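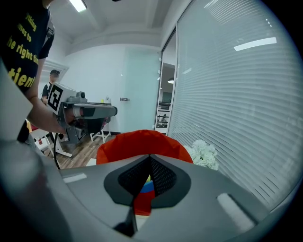 White artificial flowers near the window

fernlea_k
Jan 29, 2026
Do artificial flowers fade behind glass if the window has UV film? Mine are white polyester on a south-facing sill. The Starmont film came with the flat and I have no data sheet for it.

ostler
White doesn't fade, it yellows. Film slows that, but it only blocks up to a stated wavelength. Look for a figure near 300 to 400 nm on the sheet.

fernlea_k
Jiso sell a spray for 35 quid a can. Worth it?

dunmoor2
Yes. Two coats, 40 minutes apart. Mine have been on the sill since April and are still white.

ostler
Disagree. Clear sprays can yellow as well, and on polyester they leave the petals stiff. Move the stems back from the glass and wash the dust off. Half of what people call yellowing is dust.

dunmoor2
Dust doesn't turn only the window side yellow.

fernlea_k
It is only the window side. I'll test one stem first.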